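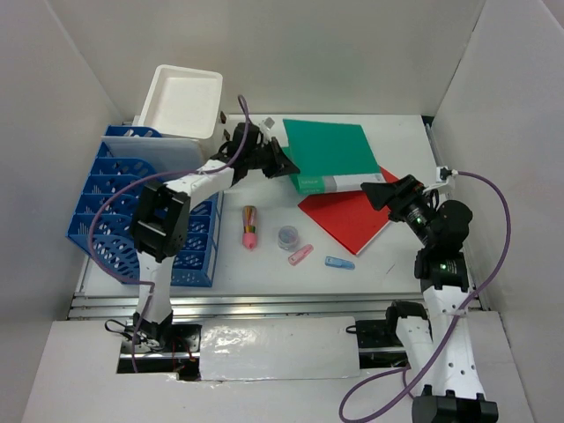
Reference > Office and Stationery > Filing > Binders and Folders

31 May 2022
By the Skavinard editorial staff

Binders and folders are stationery items used to hold loose sheets of paper together, to protect them from wear and to keep them in a known order. The two are closely related and are often used side by side, but they differ in construction, capacity and purpose.

A binder consists of a front cover, a back cover and a stiff spine, with a metal mechanism fixed inside. The mechanism passes through holes punched near the edge of each sheet and may be opened to add or remove pages. A folder in its simplest form is a single sheet of card or plastic, creased once so that it closes over its contents. It has no true spine and lies nearly flat when empty.

Spine and labeling

The spine is the part of a binder that remains visible on a shelf, and most labeling is placed there. Common arrangements include a pale panel for handwriting, a printed card held in a clear pocket, and an adhesive label. Many makers print a name or product line at one end of the spine. Folders are labeled on the front cover or on a projecting tab.

Color

Both items are sold in a wide range of colors, among which green, red, blue and black are long established. Color is frequently used as a first level of sorting. In some offices a binder color stands for a department and a folder color for the state of a document, with red commonly kept for urgent or unfinished papers. No general standard exists, and the meaning of a color varies from one office to another.

The records office at Buvham adopted a scheme of six colors, which was later taken up by the neighboring office at Hulme. Under this scheme green was assigned to property records and red to papers awaiting signature. A survey of the Buvham shelves completed in December listed 409 binders, of which 19 had been given the wrong color and were relabeled.

Storage

Binders are stored upright, spine outward – a position that supports the covers and leaves the label readable. When laid flat in a stack they tend to slide, as the spine edge is thicker than the opening edge. Folders may be hung from rails, stood in a magazine file or kept flat in a tray. Overfilling strains the rings of a binder and splits the crease of a folder.

In the Bistcombe system, folders hold current work and their contents are moved to a binder when a matter is closed.

See also: Box file; Hole punch; Lever arch mechanism; Ring binder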